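Thread: Cabinet vent holes and paper storage - condensation?

vellumtray
Storing old service manuals in a steel cabinet in an unheated shop. Humidity swings a lot from August on. Boltent sells a plug kit for the vent holes. Is sealing worth it?

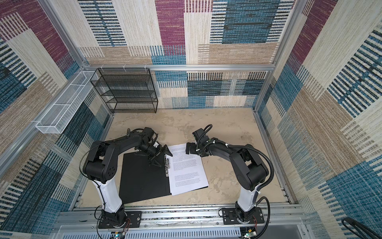
Room has a slab floor and one outside wall. The hygrometer is a Trnka, checked with a salt test, reads 2 points high.

k_oxide
Don't seal it. Steel cools faster than the paper, so trapped moisture ends up on the door. Holes let it even out.

dustgauge7
Disagree. Paper buffers moisture well if the cabinet is full. I plugged mine and logged 523 hours - the swing inside was much smaller than in the room. 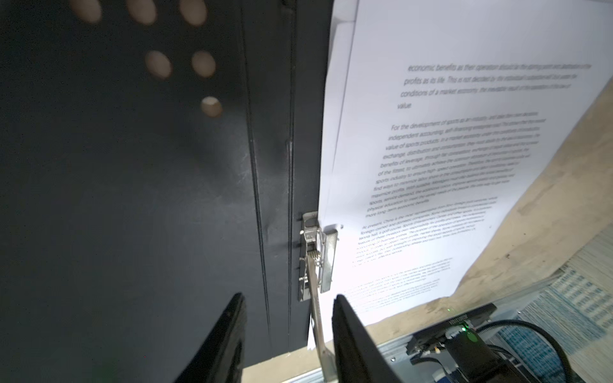 Latch pressure matters more than the holes anyway. If the gasket isn't compressed evenly, plugs do nothing. Check it with a strip of paper at each corner.

k_oxide
A full cabinet, sure. Half full, no. Where was your sensor?

dustgauge7
Middle shelf, two inches off the back.

vellumtray
Mine is half full. The Belbridge binders are the ones that curl.

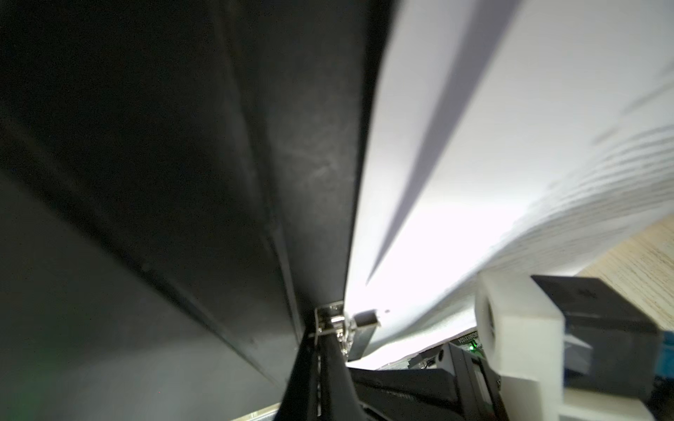

They're also on the bottom shelf, so I'll move those up first and leave the holes open until I have a log from inside.

k_oxide
Log it for seven days before you buy plugs.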